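4 Software for Contact Segmentation and Replay

4.1 Overview

The processing software described in this section, named Dotulero, converts recordings made with hand-held grippers into training segments for a visuomotor policy. It runs after collection and before training, and it is the only part of the system that writes to the segment store. Earlier versions of the pipeline placed this work inside the training loader, where errors in timing were hard to trace. Moving it to a separate stage allowed each recording to be checked once, with the result saved and versioned.

Dotulero has three modules. The first aligns the image stream with the gripper opening signal. The second estimates the pose of the tool over time. The third divides the recording into segments and assigns each a phase label. The modules exchange plain files and may be run alone, and a failure in one does not invalidate the saved output of the others.

4.2 Time Alignment

Images and gripper opening values are stored with separate clocks. The offset between them is treated as constant within a recording and is estimated by matching the measured opening to the finger motion seen in the images. The finger region is fixed relative to the lens, so a small mask, computed once for each tool, is sufficient for this purpose. The search covers offsets up to 268 ms in either direction. Recordings whose best match lies at the limit of the search range are rejected and listed in the session report.

A recording in which the fingers never move gives no signal for this method. In that case the software copies the offset from the nearest recording made with the same tool in the same session and sets a flag. Flagged recordings may be used for training the visual encoder but are left out of the action loss.

4.3 Pose Estimation

Tool pose is estimated with a visual-inertial method that first builds a map of the room from a slow sweep and then locates each recording within that map. Homes present two common difficulties. Large windows saturate part of the view, and cloth changes shape between the mapping sweep and the task. The first was handled by discarding features in saturated regions before matching. The second was handled by giving lower weight to features that moved against the estimated motion of the tool for 6 or more consecutive images.

The weighting step is run in a sliding window and does not require a trained segmentation model. A learned mask for people and cloth was also tested. It removed useful features from patterned bedding that was not moving, and track loss increased in small rooms. The simpler rule was therefore kept as the default, and the learned mask remains available as an option in the configuration file.

Pose tracks are accepted when the solver keeps at least 12 matched features in every image of a segment. Shorter gaps are not filled by interpolation. An interpolated track is smooth and looks correct in a plot, but the resulting actions do not reflect the motion of the operator, and policies trained on them in May tended to drift near the point of contact.

4.4 Phase Labels for Garment Care

The Rilard task set covers garment care in lived-in rooms, including folding, hanging, smoothing and steaming. In the steaming task a hand-held steamer is worked over a garment. The phase labels are approach, contact, stroke, lift and idle. Contact is the hardest of these to assign, for the steamer meets the cloth without any change in the gripper opening signal, and the cloth may already be moving when the nozzle arrives.

The labeler combines two cues: the distance between the nozzle and the nearest cloth region in the image, and the local motion of the cloth near the nozzle. A segment enters the contact phase only when both cues agree. Light-colored garments seen near a bright window give weak edges, and in such views the motion cue carries most of the decision.
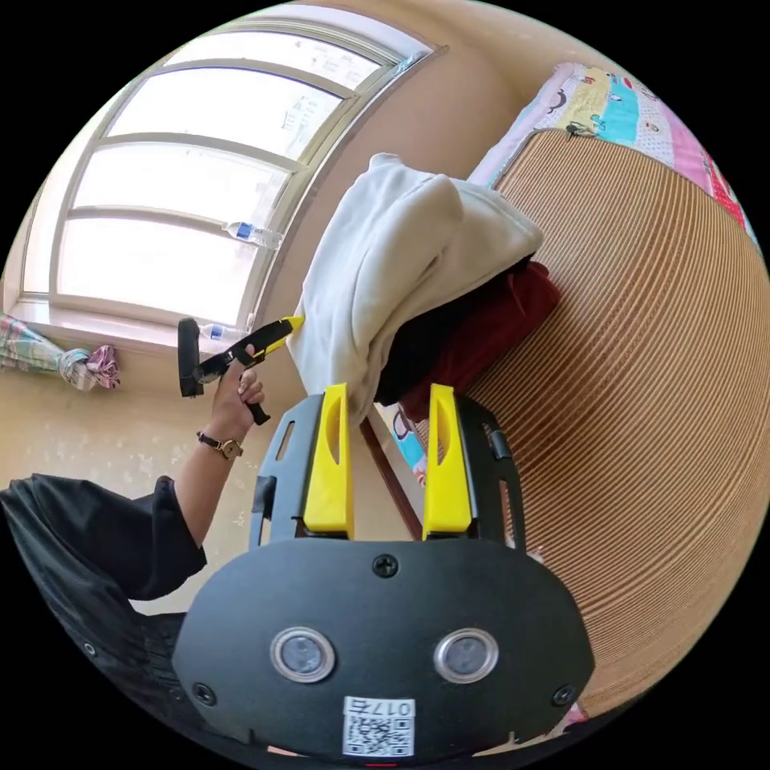

Figure 4. View from a hand-held gripper during garment steaming, with the steamer's nozzle at a white garment beside a bright window.

Disagreement between the cues is stored with the label and is not discarded. The training loader reads this value as a confidence and scales the loss on the phase head accordingly. Segments with low confidence are also placed in a review queue, where an annotator may confirm the label, move its boundary or mark the segment as unclear. The review tool was written by Huia Sheehan and displays the two cues below the image on a shared time axis.

The queue was limited to 3000 segments for the present study. Segments were drawn evenly across rooms so that a single difficult room could not fill it. Anahera Te Moana reviewed the boundary rules before annotation began, and the rules were frozen on 14th July. Changes proposed after that date were recorded for a later release and do not affect the results in Section 5.

4.5 Replay Checks

Before release, each accepted segment is replayed through the Whitcombe controller in simulation. The check tests joint limits, speed limits and self-collision. It does not model cloth or steam, and a passing result should be read only as a statement that the motion can be carried out by the target arm. Segments that fail on speed alone are kept with a reduced time scale, and the scale factor is saved in the segment header. Segments that fail on reach are retained for perception training only.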